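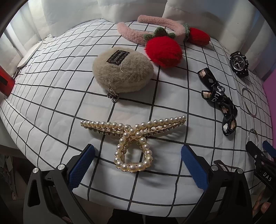 Pinza de perlas Pidon: dos meses con ella en la cabeza

Tengo muchísimo pelo. Grueso, ondulado, por media espalda, de ese que se come las gomas y escupe las horquillas. Llevaba años con las típicas pinzas de plástico de bazar y rompiendo una cada poco, así que cuando vi la Pidon grande de perlas (de imitación, claro, por este precio no pidáis milagros) me la compré sin pensarlo mucho. Pedí 2, por si acaso.

Lo primero, el agarre. ¡Muy bien! Recojo todo el pelo en un moño bajo, pinzo y aguanta la mañana entera en la oficina. Con el pelo recién lavado se me escurre un poco y a media tarde tengo que recolocarla, pero con el pelo del segundo día ni se mueve. El muelle va duro al principio — las primeras veces casi necesité las dos manos — y luego cede lo justo.

Lo que menos me gusta es el peso. Para ir por casa o salir a cenar, perfecta. Para un viaje largo en coche, fatal, porque se te clava en el reposacabezas y acabas con el cuello torcido. Mi amiga Natália Amaral, que tiene el pelo finísimo, la probó un domingo y se le fue cayendo hacia la nuca en menos de una hora. A ella le va mejor la pequeña de Kullby, que abulta menos y pesa poquísimo.

De momento no se me ha soltado ninguna perla. La limpio con un paño apenas húmedo y nunca me la pongo antes de echarme laca, que a una diadema que tenía me la dejó amarillenta y pegajosa.

Pagué 13 euros por cada una y volvería a hacerlo. Si tenéis melena abundante, adelante. Si la tenéis fina, miraos un tamaño menos.

Entradas recientes
Cepillo desenredante Patemen: mi opinión
Coleteros de seda Prasertsri, ¿valen lo que cuestan?
Cómo guardo los pendientes para no perderlos
Moño bajo en cinco minutos para pelo grueso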